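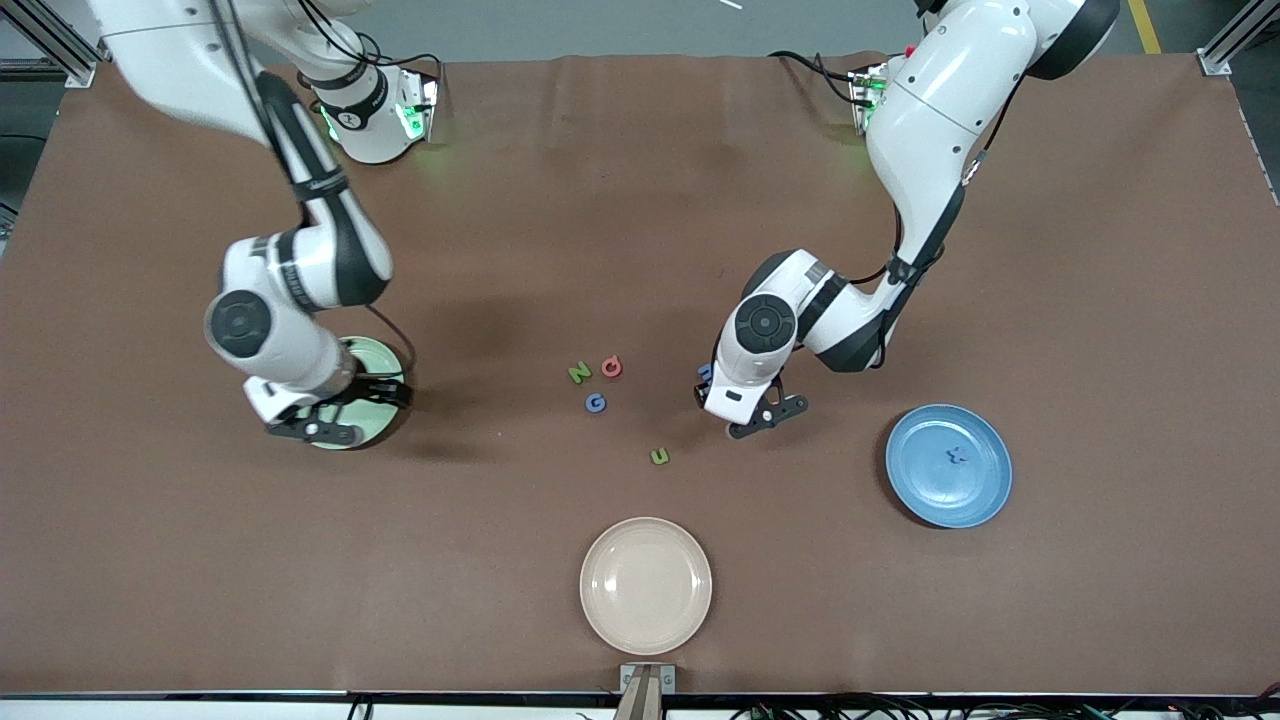
La Biblioteca Municipal de Tamthorpe informa de los cambios en el servicio de préstamo durante el cierre al público. Abrimos hilo.

Los plazos de devolución quedan prorrogados de forma automática hasta nuevo aviso. No es necesario llamar ni escribir para solicitarlo, y no se aplicarán sanciones por retraso.

El buzón exterior de la calle Kasten permanece sellado. Rogamos que no se depositen libros en la puerta ni en el vestíbulo del edificio.

El límite de préstamo digital pasa a 98 títulos por carné y año. Se han incorporado 800 obras nuevas al catálogo electrónico, en su mayoría narrativa, ensayo y literatura infantil.

Quienes no dispongan de carné pueden tramitarlo por correo electrónico. Se requiere copia del documento de identidad —por ambas caras— y un domicilio en el municipio. Los menores de 14 años necesitan la firma de un tutor.

El club de lectura Hundasus mantiene sus sesiones por videoconferencia. La lectura en curso se prolonga hasta mayo y el enlace se enviará a las personas inscritas.

Queda aplazada la conferencia de Raed Hamdan sobre la imprenta comarcal en el siglo XIX. Las entradas retiradas conservan su validez para la nueva fecha.

Las reservas de sala en el anexo Treltum se consideran anuladas. El importe abonado se devolverá por el mismo medio de pago.

El servicio de consultas bibliográficas atiende por correo electrónico de 9 a 14 h. Las peticiones de fondo local pueden sufrir demora —el depósito no es accesible por el momento.

Información actualizada a 18 de abril de 2020.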